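The house rules for teaching a robot to tidy up

Ask the people at Kustport what they spend their days on and they'll tell you, a little sheepishly, that it's mostly paperwork. I had gone along expecting whirring arms and got a ring binder instead, 41 pages of it, setting out how a household robot should be tried out before it is let anywhere near a real kitchen. I ended up reading the whole thing over two pots of tea, and I must say I grew rather fond of it.

The first rule is that every task begins in simulation. A new routine has to run 300 times on the computer before anyone books the workshop, and each run is logged, the dull ones included. If the speed limit is changed by even a whisker, the count goes back to nought – which caused some grumbling in September, I gather, when a run of 21 was all that stood between the team and a long lunch.

Then come the rules about the objects themselves. They must be ordinary things, they must start out well apart, and the grippers must begin clear of all of them. Nothing may be swapped for something easier to hold halfway through a test.

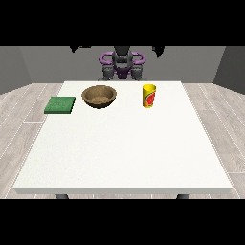 Alina Moldovan

A sponge, a bowl and a tall yellow cup make up a fair starting layout by the binder's lights, with the robot waiting on the far side of the table and plenty of bare white top in front. The next chapter deals with stopping: who may call a halt (anyone at all, visitors included), and what has to be written down afterwards. I liked that part best, and I have pinned a copy above my own desk.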